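关于我们

Lelach 是一家整理公司。更准确一点,是一家替别人收拾玩具的公司。我们也接书房、厨房和储藏间,但来电话的人十个里有八个,开口第一句都是“孩子的东西”,第二句通常是叹气。

公司名字没有含义。当年登记时,Lavanya Nambiar 想要的三个名字都被占了,窗口快下班,她把键盘上敲出来的东西稍微改了改,就成了 Lelach。后来有客户问是不是希伯来语,有客户问是不是某种花,我们一律点头。

创始人与其他当事人

Lavanya Nambiar 原先在幼儿园管教具,管了17年。她能凭脚感判断地毯下面是积木还是瓶盖,这项本领写进简历没人看,写进公司介绍倒是常被提起。

Yamuna Subramaniam 负责上门。她话少,进门先坐在地板上,坐到孩子不再盯着她看为止,然后才开始动手。家长付的是按小时计的钱,所以有人对这一段颇有意见。我们把它写进了合同第一条,意见照旧。

Venkatesh Pai 管仓库和账。仓库在 Stomlow 街后面那栋楼的一层,编号2218,门口没有招牌,快递员每次都送到隔壁的干洗店。干洗店待我们不薄。

Senthil Rao 是最晚来的,之前卖收纳盒。他现在的工作有一大半是劝客户不要买收纳盒。

我们怎么干活

第一步是把所有东西倒在一张桌子上,或者地上,看家里哪个面积大。这一步最难看,家长往往会在这时候出去接一个很长的电话。

第二步是分。我们分得很粗:会滚的,会扎脚的,能咬的,说不清的。细分没有用。按颜色排好的积木能维持到当天晚饭,按用途分的能维持到周末,按“扔进去就行”分的,有客户维持了两年。

第三步是装筐。筐要敞口,要浅,要能从侧面看见里面有什么。有盖子的箱子我们不推荐,孩子打开盖子以后,盖子本身就成了一件新玩具,还是最大的一件。
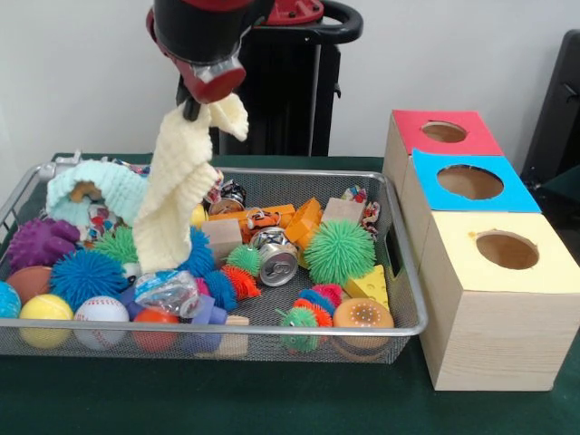

筐比箱子好,道理并不复杂:四岁的人找东西靠眼睛,不靠标签。我们用的是金属网筐,长方形,银色,放在桌上和放在地上一样好用。球类尽量靠前沿排,黄的网球、带红线的白棒球、橙色的球,一伸手就够得着,带刺的软球往后塞,塞不下就见缝插针。汉堡放在角上,奶酪块给它找个不太远的位置,做饭的游戏总归要用到。压扁的铝罐经常有人问要不要扔,我们的答复是先问孩子。罐子在成年人的世界里是垃圾,在别处可能是火箭、鼓,或者某位已故的国王。

布料单独说一句。针织的小毯子、小盖布,理论上应该叠好另放,实践中最后都会搭在筐里。我们试过给布料单设一个抽屉,三家客户,三个抽屉,现在分别装着电池、说明书和一只谁也不认的袜子。所以布就搭着吧,盖住半筐东西,看上去反而整齐一些。

第四步是走人。Yamuna 坚持由孩子自己放最后一件,放在哪里都算对。

关于“断舍离”

我们不劝人扔东西。这句话在同行里不太受欢迎,也影响我们卖课,好在我们没有课。木块缺了角还是木块,毛毛虫掉了一节还是毛毛虫。真要送走的,我们会装袋,写上日期,在仓库里放三个月。三个月里有人哭着来找,我们就还;没有人来,Venkatesh 会联系 D'Souza 玩具借阅社,他们清洗、配件、登记,再借给别的家庭。去年一年我们送过去800件,退回来的是一把菜刀,真的菜刀,在此再次致歉。

费用

上门半天起。首次见面不收钱,茶要喝。两个房间以上请提前说,我们会多带一个人,一般是 Senthil,他力气大,也比较能忍受音乐玩具。

需要账单抬头的公司客户,请找 Venkatesh。我们给 Eltinex 的员工托育室做过一次整理,十二月做的,过年前又去了一次,原因请参考“孩子”一词。

我们不做的事

不给玩具拍证件照。不贴双语标签。不承诺“从此不乱”,承诺过一次,退了全款。不替家长做恶人,玩具收走的时候请自己出面。

客户怎么说

Ashwin Naidu,两个孩子的父亲,给我们写过一段评价,征得同意后照录:“他们走了以后,客厅地板露出来了,我们才想起来地板是浅色的。第二天早上又看不见了,不过收回去只用了十分钟,以前要一个晚上,还要吵一架。”

我们认为这是很高的评价。

联系

仓库开放时间是上午10点到下午四点,来之前请打电话,没人接就是在倒玩具,听不见。包裹请注明2218,或者直接写干洗店。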